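Teaching an arm by hand or by remote – is either worth the bother for PC assembly?

Posted by Tavmont in Workshop automation

We've been asked to look at having an arm refit parts into desktop towers: a processor, a stick of memory and a hard drive. The Miltix salesman says we needn't program anything. You either grab the arm and push it through the job, or you drive it from a second controller, and it picks the task up from there. He says two afternoons of showing it will do.

I have my doubts. I've been fitting processors for 19 years and still hold my breath over the socket. Has anyone done this with real parts, on a bench, with no sales rep in the room? And if so, which way of teaching it did you use?

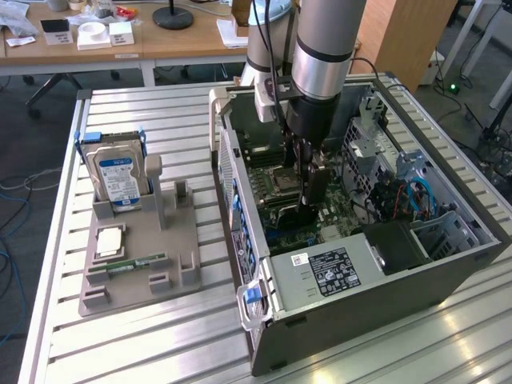
Grokau
Sat 18 November
Member, bench and assembly boards

Two afternoons is sales talk. You might get a run that looks good with everything in exactly the same spot, then you shift the case a thumb's width and it goes to pieces.

Look at what is being asked for in a job like the one in the photo. The tower is on its side, the gripper has two fingers, and it has to get down past the case walls and the cabling to reach an open socket. The chip, the memory and the drive sit in a printed holder next to the case, so the picking up is the easy half. I'd copy that part of the idea whatever you buy. The putting down is where your money goes.

On hand or remote: pushing the arm about feels natural, but your own hands get in the way inside a case, and if there's a camera on the job it records your sleeves. It also hides the force. You lean on the memory until it clicks and the arm learns a path, with no notion of how hard you leaned. Driving it remotely keeps you out of the way, but on cheap kit you feel nothing at all through the controls. I bent pins that way. Get a dead board to practise on.

My order would be drive first, memory second, processor last. I stopped at 2 out of 3 and still do the processor myself.

Marchand
New member

We use the remote way and it's fine. Just do it slowly and it will learn. Not sure why people make it sound so hard.

Tavmont
Original poster

Thanks both. Marchand, fine at what? If yours is seating processors I'd like to know how many tries it gets wrong, and who pays for the boards.

Grokau, the point about force is what I was after. The salesman went quiet when I asked him that – he said the arm "gets a feel for it". I've told him we'll talk again in January if he brings one here and teaches it on our cases, with me moving the case between goes. Meanwhile I'll see about getting a parts holder printed, as that would help whoever is doing the fitting.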